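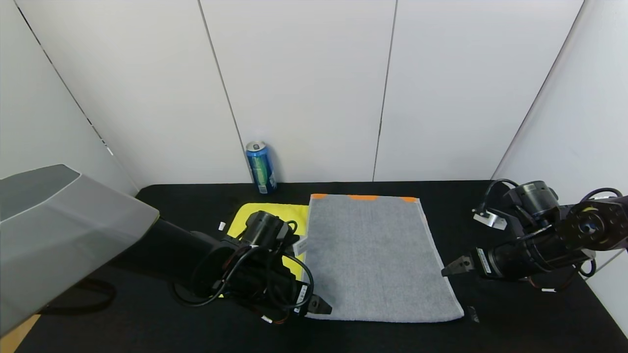
How to bring back old towels that do not absorb water anymore

My aunt Rocío Salazar washed hotel towels for many years, and most of what I write on this page I learned from her. The rest I learned by ruining my own. When a towel pushes the water around your back and does not take it, people usually throw it away. Please try the method below first. It needs one afternoon, two things from the kitchen shelf and a washing machine.

Why a towel stops drinking

Cotton takes water through many small loops of thread. Fabric softener covers these loops with a thin layer, similar to wax. Detergent that was not rinsed out does the same, and hard water adds minerals on top. After many washes the towel feels stiff when it is dry, and slippery when it is wet. Often it has also a smell that comes back one hour after you use it.

This method is for cotton. Microfiber cloths need a different care: no softener, no high heat, and no washing together with cotton, as they collect all the lint. I wash mine alone at a warm setting and hang them.

What you need

White vinegar, the cheap kind for cooking, one cup
Baking soda, half a cup
A washing machine with a hot cycle
A tumble dryer or a line with some wind
The care label of the towel, if it is still there

Do not mix the vinegar and the baking soda in the same wash. They cancel each other and you get only foam and salty water. Also never use vinegar together with chlorine bleach. The gas from this mix is dangerous.

Step 1. Sort and test

Put light towels with light and dark with dark. Bright colors go alone the first time. I did not do this with a red beach towel and my bathroom was pink until May. If you are not sure, wet one corner with hot water, press it in a white napkin and look if the color moves.

Look also for decorative borders. They are often made from another fiber than the loops, and they shrink in hot water before the rest does. For such towels I use warm water and I accept a weaker result.

Step 2. The vinegar wash

Load the drum only half. Towels become heavy and they need room to turn. Pour one cup of vinegar directly in the drum, no detergent, no softener. Choose the hottest cycle that the label permits. If your machine has an extra rinse, use it.

Some manuals ask you not to use vinegar, because it can be hard for rubber seals when you do it often. I do it two times per year. Read your manual and decide.

Step 3. The soda wash

Leave the towels in the machine. Add half a cup of baking soda to the drum and run the same cycle again. The soda helps with the smell. When the towels come out they should feel lighter in the hand, and the water in the last rinse should be clear. If you still see foam, there is detergent left, so run one more rinse with nothing added.

Step 4. Shake and dry

Take each towel by two corners and shake it hard, several times — this opens the loops again. It is boring work but it makes more difference than any product. Then dry on medium heat. After 20 minutes stop the dryer, shake again, and continue until the towel is fully dry. If you dry on a line, shake before hanging and once more when you take it down. A towel that is folded while a little damp will smell by the next morning.

Step 5. The drop test

Lay the towel flat on a table and let a few drops of water fall on it from a spoon. In a good towel the drops go in right away. If they sit on top like small pearls, repeat steps 2 and 3 once. If they still sit there after the second time, the loops are probably worn out, and the towel can become cleaning rags.

Keeping them good

Use half of the detergent that the package recommends, and no softener at all. Hang the towel open after the bath, not on a hook in a bundle. Wash after three or four uses.

A note on new towels: they often come with a finish from the factory and absorb badly in the first week. One vinegar wash before the first use is enough.

Questions from readers

Bernadette Hamel wrote to ask if lemon juice can replace the vinegar. I tried it one time. It costs more, and there were small pieces of pulp in the filter, so I stay with vinegar.

Yhon Arboleda has only a sink and no machine. Soak the towels in very hot water with the vinegar for one hour, rinse, then soak with the soda — and wear gloves. Wringing a bath towel by hand is heavy, so do one at a time.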